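Ellis opens equipment planning help to small shops this August

We're a small outfit here at Ellis, and we've spent a lot of time watching people buy a robot arm first and figure out the budget second (we did it too, with our first one!). So I'm really happy to say our planning service, Gremum, opens to everyone in August. 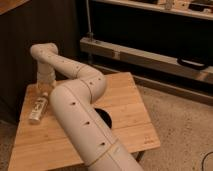 Gremum starts with the job you want done, say picking up bottles, and works back to what you'll need to spend. The arm is one line on the sheet. Then come grippers, mounting, spare cables, training hours and the floor space, and that's where most of the budgets I see fall apart. We tried it out with 57 shops, and I read every one of their plans myself, usually with a sandwich in the other hand.

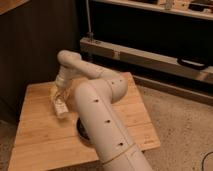 A basic plan costs $133, and the full version, with a second-year upkeep estimate, is $338. We've got room for 300 plans in the first round. Seok and Dandilby are both joining us as launch partners, so you can bring their quotes straight into your sheet and compare them line by line. Sign-up is through the Ellis website, and yes, I do answer the questions that come in there!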